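## 5. Failure Analysis: Double Picks in the Plate Task

The tabletop policy described in Section 3 was run for 3000 trials on the Nivberg bench. Most of the failures were minor: a missed approach, a plate set down slightly outside its target region, or a timeout when the arm hesitated above the table. This section deals with a less common failure that we consider more serious. In 52 trials the arm was asked to lift one plate from a stack and lifted two. We call this a double pick.

### 5.1 How the fault appeared

A double pick does not register as a failure in the trial log. The gripper closes, the finger position is within the expected range, and the controller marks the grasp as held. The arm then lifts and moves at the normal transfer speed. The lower plate is held only at its rim, and it can swing or slip at any point in the transfer. In 2 of the trials it fell from carrying height and broke on the table. In both cases the controller kept going and reported a successful placement of the top plate.

The faults were first noticed in April, when an operator restacking the bench found that the plate count on the placing side did not match the log. We then went back through the recorded wrist video for every trial and labeled each grasp by hand. Trials from before the Drunine fingertips were fitted were included, and the same fault was found in them, so we do not think the fingertips are the main cause.

### 5.2 Stack geometry

The task definition assumes that plates in a stack share a common center. In practice they do not. Each time a plate is set down, by the arm or by a person, it comes to rest with a small sideways offset. When the offset points toward the side of the grasp, the lower rim sticks out past the upper one and the two edges lie close together at the point where the fingers come down. The outer finger then passes outside both rims, and closing the gripper pinches both plates.

The table markings do not correct for this. Strips of blue tape divide the work surface and give the operator a visual guide for placing the stack, but they say nothing about how well the plates in it line up. The tape also wears with use. It tears at the edges and wrinkles, and we had treated this as harmless. On review, the region detector had in some trials shifted its estimate of the crossing point when the tape was damaged near it. The shift moved the approach point a short way toward the edge of the stack. That alone would not cause a double pick, but together with an offset lower plate it made one more likely.

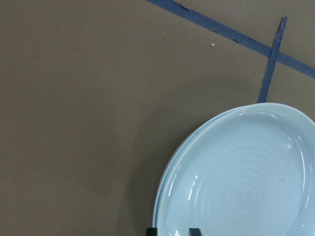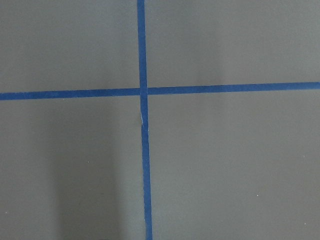 **Figure 7.** Wrist camera views of the bench. First: two stacked plates with the rim of the lower plate showing to the left of the upper one, and the fingertips at the bottom of the view. Second: a tape crossing with a crease in the vertical strip just below it.

### 5.3 Why the policy did not avoid it

We considered three explanations.

The first is that the camera cannot resolve the two rims. This does not hold up. In most of the double pick trials a human labeler could pick out the lower rim in the last clear view before contact. It is harder to see where the two edges run together, and glare on the glaze sometimes hides a short length of the rim, but the information is usually present somewhere along the curve.

The second is that the policy had seen too few offset stacks during training. We think this is the main cause. The Dadik demonstration set was collected by operators who squared up the stack between episodes out of habit. The offsets in that set are much smaller than the ones seen during the trials, where stacks were often left as the arm had built them.

The third is that the grasp check is too weak. It compares finger position against a single threshold, chosen to tell a plate from an empty grasp. It has no upper limit. Two rims pinched together hold the fingers slightly farther apart than one, and the check accepts both.

### 5.4 Changes made

We added an upper limit to the grasp check, along with a short pause just above the stack during which wrist load is compared with the expected weight of one plate. If either test fails, the arm lowers the plates again and stops for an operator. Automatic retry was left out on purpose — a second attempt on a disturbed stack tends to push the lower plate farther out.

Transfer speed was also reduced for the first part of the lift, and the bench rules now keep hands outside the taped area until the arm has returned to its rest pose. Worn tape is replaced at the start of each session. The load test follows the method of the Ruiz-Ortega gripper study, with the threshold set again for our plates.

These changes catch the fault after the grasp and do nothing to prevent it. Prevention would need either retraining with offset stacks or a separate rim detector, and neither had been tested when the trials ended. The load test also depends on knowing the weight of a single plate in advance, so it cannot be used as it stands on stacks of mixed dishes.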